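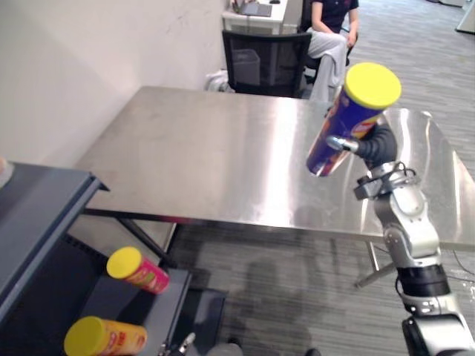
Torbjørn Myklebust
Workshop lead, Rindville student robotics project

July 2023

Can task, cart to table. The students want this one ready for the Pridwood open day in October, so we are starting with the plain version: pick up from the cart, put down upright on the steel table, let go, back off.

Grip is on the side of the can. Leemans wanted to go in from the top by the lid, but I'd like to leave the lids alone for now. Blue can first, then the pink-red and the yellow-orange from the lower shelf. Those two are lying down, so the wrist has to turn them before they go over the table – that move still needs writing properly.

Closing force set to 40 in the config. It was 66 last term and the students say it dented the cardboard. Log file for today is 3091, please don't overwrite it.

The table top is shiny and throws pale streaks at the camera. Try a matt sheet on it and compare.

To do:
Release height, measure and write it on the board
Tidy the cable along the arm – ask Leemans for more ties
Copy the waypoints to the shared folder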